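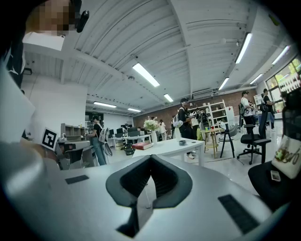
October 2025

Today the left finger did not open, and I want to write it down while I still remember the order of things.

We began after lunch. I had done maybe 18 good grasps with the hand-held gripper, all of them slow, and I was a little proud because my wrist did not hurt like last time. Then I pressed the trigger, the two fingers closed, and when I let it go only the right one came back. The left one stayed where it was, with my thumb between. I had put my thumb there to turn the object. I know the rule. Anikó told it to me on my first morning and she told it again in front of everybody in January.

It was not a strong pinch. The skin is red and there is a line on the nail. But I could not pull out, and for a few seconds I forgot the word for the release screw, in English and also in my own language. I only said "Josée, Josée" like a child. She came and turned the screw with a coin. Then she asked me to sit down and I did not want to sit down, and then I sat down.

Emiliano opened the tool. The return spring on the left side had come off its small hook. He says the hook is bent and that it was probably bent for many days. The sheet from Breketti says the spring must be changed after 2,000 cycles, and our counter showed almost double of that. Each of us believed that another person was reading the counter. I believed it was Ye-seo, Ye-seo believed it was the Skedow people who bring the tools back from service. I looked at the service paper later. It speaks only about the battery and the cable.

What troubles me more is the closing. When a finger is blocked, the motor should feel it and stop. It did not stop, it only went quiet and held. Emiliano tried it again with a piece of foam and it held the foam also. So the spring is one fault and this is a second one, and I am afraid that the report will have only the spring, because the spring is easy to buy.

Femke wrote the report with me. She was kind but she types faster than I think, and I had to ask her to go back two times. I wanted the sentence about my thumb to be there too. It is my mistake and it should stand beside the other ones. She put it in number 9, under "user".

The tool is now in the gray box with red tape on it. Tomorrow we use the old one from Verstraete, heavier, and it makes a noise when it closes. I think I will like the noise.

My thumb is warm when I write. I must call Mother but I will not tell her this part.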